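The Arm in the Spare Room

The Ondrejka arm started in December as a kit of parts on a spare-room table. It has been rebuilt 2 times. The first version ran on hobby servos and sagged whenever it reached past the middle of the table. The current one uses Clulard actuators bought secondhand, and they hold position well enough to pick a part out of a bin.

Most of the money went into those. The full bill came to 282 dollars for the first version and 1,203 for the one running now, cables and power supply included.

The gripper took longer than anything else. Hard printed fingers came first, and they pushed small parts across the table before they could close on them. Foam was the fix. The yellow pads are cut from a sheet sold by Dovar, a packaging supplier, and shaped with a kitchen knife. Each finger is a flat black plate with a foam wedge on the end, and a worn wedge can be swapped in a few minutes. 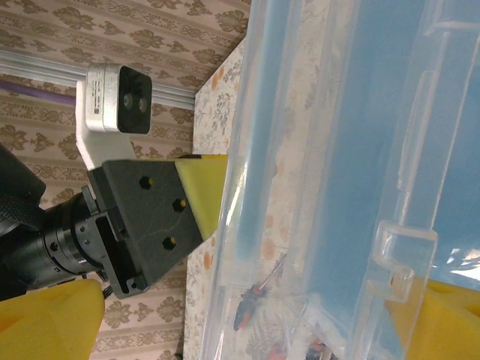 Tools are harder than blocks. A screwdriver in a clear plastic container has a fat handle, a thin shaft and a wall on every side, and glare from the plastic throws off the depth reading. The two-lens camera sits on a white bracket above the plate, close enough to the fingers to keep the target in view on the way in.

The control software is Hirkex, which is free and has a short manual. It took six evenings to get the camera and the arm to agree on where the table was. The next job is a softer closing speed, so the pads stop folding when they touch the side of a box.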